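Needle, thread and a full house: Nirkstead's stitching course is back

June 21, 2021

If you have ever wondered how a surgeon ties a knot in a space no bigger than a teacup, Nirkstead is the place to be this winter. The Clutis suturing program opened its new season at the Ebihara Skills Centre last week, and the place was buzzing from the moment the doors opened.

Clutis has been running in the Rirkadow district for five years, and this is its biggest intake yet. There are 28 places on the course and 211 people put their names down for them. They came from all over the district, junior doctors mostly, with a good handful of theatre nurses and a couple of country GPs who drove in before dawn and were first at the tea urn.

The subject is stitching, all of it. Participants start with the curved needle, which feels very odd in the hand if all you have ever done is hem a pair of trousers. You don't push it, you roll it. The wrist turns, the point goes in square to the tissue, and the needle follows its own curve around and out the other side. Watching a room full of people get the hang of that at more or less the same moment is a real treat. There was an audible "oh!" from the back bench, and then a lot of laughing.

Then comes the thread. Anyone who sews will know the misery of a tail that loops around everything in reach, and it's no different in surgery. The course spends a whole morning on managing the loose end: how long to leave it, where to lay it so it stays out of the way, and how to pick it up again without fraying it. One of the tutors keeps a jar of failed knots on the front desk, some of them quite spectacular, and new participants are warmly invited to add to it.

Day two is for keyhole work, and this is where it gets really absorbing. The fingers that did so well on the bench are suddenly nowhere near the thread. Everything happens at the tips of long, slim instruments, watched on a monitor, and even an ordinary square knot has to be thought through again from the beginning. Which jaw holds the needle? Which one takes the tail? Do you wrap towards yourself or away? People who had been chatting happily all through day one went very quiet, and the coffee went cold in their cups.

The tutors teach it in slow stages. First the participants simply pass a needle from one side to the other. Next they learn to set it down on purpose and find it again, a skill that gets more practice time than you might guess. Only then do they start making loops. The loop is the pretty part, a nice open curve of thread that the jaws can reach through, and there's a big grin on every face the first time one holds its shape. Closing it is harder. Pull too fast and it bunches, pull from the wrong angle and it slides off to one side.

Colour helps. Pale thread stands out beautifully against red tissue, while a fine grey strand can disappear into the shadows at the back of the field, and the tutors like people to have a go at following both. Lighting gets its own session too, along with a very good talk on tired eyes and when to take a break.
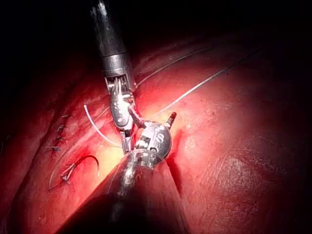 Close quarters: a white suture curves towards the jaws of the upper instrument, with a curved needle lying at lower left.

The practical days are for enrolled participants only, but there is plenty for the rest of us. The Ebihara foyer has a terrific free display on the history of the surgical stitch, open to the public until the end of July. It has old needle cases, reels of silk, a beautifully kept theatre notebook with knots drawn in brown ink, and a big rope version of the surgeon's knot that children can tie themselves (adults too, and there was a queue of them on opening day). More than one local quilter was seen taking notes.

The foyer display was paid for with a $3000 community arts grant, and the money has gone a long way. The cabinets were refurbished by the Nirkstead men's shed, the labels are in large print, and there is a low table at the window with blunt needles and felt squares for anyone who wants to try a running stitch while they wait for the bus.

Participants will be back at the benches in July for the second block, which covers finer thread and deeper layers. They have homework in the meantime. Each of them has gone home with a practice pad, a bundle of thread and instructions to tie knots in front of the telly until they can do it without looking down.

Entry to the foyer display is free and there is no need to book. Doors open at 10 am and close at 4 pm. School groups are very welcome but should ring the front desk first, as the felt table only seats a few at a time. Parking is behind the building, off the lane, and the ramp entrance is on the same side.

Applications for next year's Clutis intake open in spring. Forms will be available from the Ebihara front desk and at hospitals throughout the Rirkadow district.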